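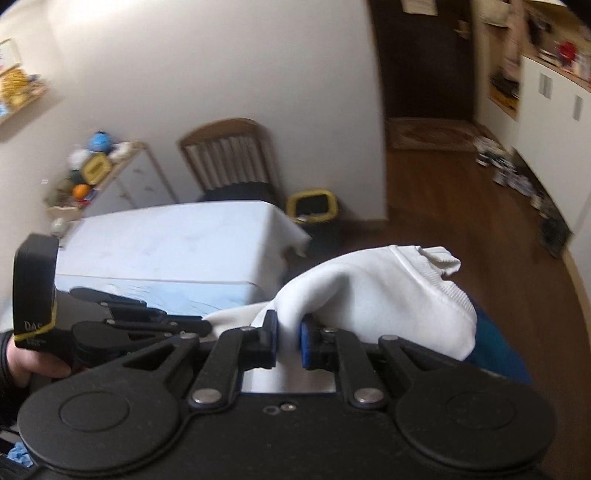 Pre-use inspection: hand-held gripper, garment handling cell
Site: Garnurden, Dunbar project
Equipment: Momier hand gripper, two-finger, blue pads
Interval: before each session, and after any repair
Month: May
Result codes: P = pass, C = pass with comment, F = fail, N = not checked

1. Body and handle

1.1 Body free of cracks and sharp edges. P
1.2 Upright handle firm on the body, no rocking when pulled sideways. C
Comment: slight play found at the base of the left handle. Fixing screw taken out, thread cleaned, screw refitted with medium-strength thread lock. No play after 2 hours. Check again at the next inspection.
1.3 Yellow band in place at the lower end of the handle. P
1.4 Lettering "DAS" on the handle readable. P
Comment: the smaller text underneath is worn. Does not affect use. No new label ordered.
1.5 Round knob beside the handle turns freely and holds its setting. P

2. Linkage

2.1 Arms move evenly on both sides through full travel. P
2.2 Pivot pins seated, none standing proud. C
Comment: one pin on the right side was dry and squeaked at the end of travel. Wiped and given one drop of light oil. Excess removed with a lint-free cloth. Oil must not reach the finger pads or the garments.
2.3 No thread, lint or hair wound round the pins. F, corrected
Comment: white lint packed behind the metal plate below the fingers. Removed with a soft brush and tweezers. Compressed air is not to be used here, as it pushes lint further into the joint. Re-inspected, P.
2.4 Metal plate flat, no rub marks from the arms. P
2.5 Fingers return to fully open when released. P

3. Finger pads

3.1 Blue pads bonded along the whole edge, no lifting at the tip. P
3.2 Pad surface clean, no glaze. C
Comment: light glaze on the left pad. Cleaned with a damp cloth and left to dry before closing. Solvent is not allowed on the pads.
3.3 Pads meet square when closed on a single sheet of paper. P
3.4 Pads replaced at or before 1,000 grip cycles. P
Comment: counter reads 85 since the last change. Log sheet initialled.

4. Large round pads on the body

4.1 Both pads seated, raised centre discs not loose. P
4.2 Surface free of grease and tape residue. P
4.3 No contact between round pads and linkage arms at any point of travel. P

5. Functional test with garment

5.1 Pinch a white fabric garment on a covered table and lift. Hold for a slow count of five. P
5.2 Repeat with the grip on a ribbed edge. C
Comment: ribbed edges are thicker and the fingers stop short of their normal closed position. This is acceptable. Do not wind the knob in to force them closed. On the previous unit this bent an arm.
5.3 Release over the table. Garment must drop clear of both pads. P
5.4 Inspect the garment for oil, snags or blue marks. P
5.5 Listen for clicking at the pins during 5.1 to 5.3. P

6. Work area

6.1 Tablecloth lies flat, with no folds that the fingers could pick up with the garment. C
Comment: the cloth hangs over the front of the table and a low approach can catch it. Clip the drape back or approach from above.
6.2 Other fabrics kept out of reach of the fingers during the test. F, corrected
Comment: blue fabric was lying beside the gripper. Moved before the test in section 5 was repeated.
6.3 Chair pushed in, operator can walk round the table without turning the gripper sideways. P
6.4 Floor route clear of shoes, boxes and mats. C
Comment: shoes and boxes are kept along the base of the kitchen cabinets and there is a doormat in the doorway. Operator to stay on the table side while carrying the gripper. Mat edge to be checked for curl.
6.5 Small objects on the storage unit by the left wall secure against rolling. C
Comment: balls to be put in a tray before the session. A ball on the floor is a trip hazard for anyone looking at the fingers.
6.6 Lighting enough to see both finger tips against a white garment. P

7. Actions open

7.1 Re-check handle play (see 1.2). Next inspection.
7.2 Order spare finger pads, 2 sets, through Stedolura.
7.3 Add lint removal behind the metal plate to the end-of-session card. At present it is only on this sheet.
7.4 Clips for the tablecloth.

Unit released for use. Any F not corrected on this sheet means the gripper is tagged and put back in its case.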